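Touching up a white wall without leaving patches

Quick one as I've just finished the hallway at Dreltthorpe and people keep asking. Touching up white paint sounds easy. It isn't, the patch nearly always shows.

What you need: leftover paint from the same tin if you've still got it, small foam roller, filler, fine sandpaper, damp cloth, a lamp you can move about. I used Gaber filler, any will do. The tin of Visaveck white had been in the shed since April and was fine after a good stir.

Wash the wall first. Sugar soap, then clean water, then leave it. Greasy marks round light switches will come straight through if you skip this bit.

Fill dents slightly proud. Leave 2 hours, longer in a cold room. Sand flat with your fingers spread behind the paper, not one fingertip or you'll dig a hollow. Wipe teh dust off. 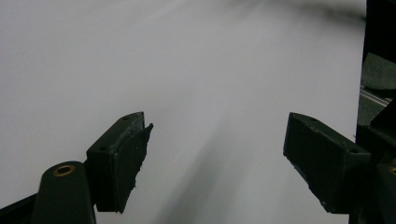 Lighting next, and do this before you open the tin. Big ceiling light off, lamp on the floor near the skirting, pointing up the wall. Bumps show up straight away. Don't get caught out by soft shadows though. A wide grey one with no sharp edge, fading off into the pale bit either side, looks just like a dull patch on white. Move the lamp. If the mark moves it's a shadow, leave it alone. If it stays put, it wants paint.

Now the painting. Spot prime the filler, thin coat. Let it dry. Then roller, hardly any paint on it, start in the middle of the patch and work outwards, lifting off as you go so the edge feathers. No brush unless you brushed the wall originally, the texture wont match.

Thin coats, 3 if needed. 12 hours between the last two if you can wait. I couldn't at Proltlow and had to do that bit again.

Still showing once dry? Paint the whole wall, corner to corner. Annoying but quicker than chasing it.

Wash the roller out straight after, they go solid overnight.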